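Stadham Community Kitchen
Shared Tables and Tableware: Frequently Asked Questions

Who may use the shared tables?
Any registered member may use them. Guests must be signed in at Room 427 by a member, who remains responsible for the table.

How long may items be left out?
Items may stay on a table for up to two hours. After that, staff will move them to the holding shelf.

Where should bowls and mugs be returned?
Reusable bowls and mugs go to the wash station after each use. Paper cups are not washed or reused - please discard them.

May I leave fruit on the table?
Whole fruit may be left during your session. Cut fruit must be covered.

May tools be kept with tableware?
Pliers and other hand tools may be used for minor repairs, but must go back to the tool drawer before food is prepared.
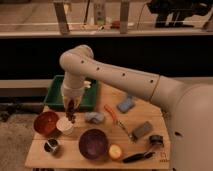 How should the table be cleared?
Remove food first, then bowls and cups, and wipe the wooden surface along the seams. Sponges and cloths should be rinsed, wrung out and hung up - they may not be left bunched on the tabletop overnight.

Whom do I contact about a damaged item?
Please write to Sunee Yensuk, Member Services.

Last revised 8/24/24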